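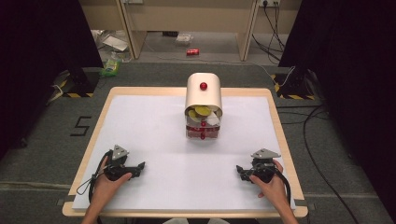 A small drawer organizer on white paper, with a hand-held gripper in each hand.

Workshop tips: what the gripper sessions taught us about small drawers

Nullstead records people doing household jobs with a pair of hand-held grippers, and the recordings are used to train robot arms. The Kirkov set has 2,165 recordings of small storage units being opened, filled and closed. After checking, 1,565 were kept. Most of what made a recording usable also helps if you are sorting screws or sewing bits at home.

Work on a plain sheet. White paper inside a shallow frame shows up dropped parts, and the frame stops them rolling away. We changed to this in July and lost far fewer recordings to missing pieces.

Leave a clear space in front of the unit. Both grippers start there, jaws facing inwards, and go back there between steps. At home, keep the same space free for your hands and put the lids and packets to one side.

Hold with one side, pull with the other. A light plastic unit slides when a drawer sticks. Of the kept recordings, 1,371 had one gripper steadying the body while the other took the knob. The trained arm copied this well. It did badly when the examples were mixed, so we now ask for one method per set.

Pull knobs straight. Small round knobs turn in the jaws if you come at them from an angle – the same happens with cold fingers or thick gloves. A thin rubber sleeve on the knob helps.

Don't overfill the open section. Crumpled paper is fine as packing, but push it well back or it comes out with the first thing you pick up.

Route cables outwards. Left cable to the left, right cable to the right, with enough slack to reach the back of the board. The same goes for a glue gun or soldering iron.

Close the drawers from the bottom up. Eynon and Brurnar used different orders and their results could not be compared until both sets were redone.

Page updated 1 January 2026.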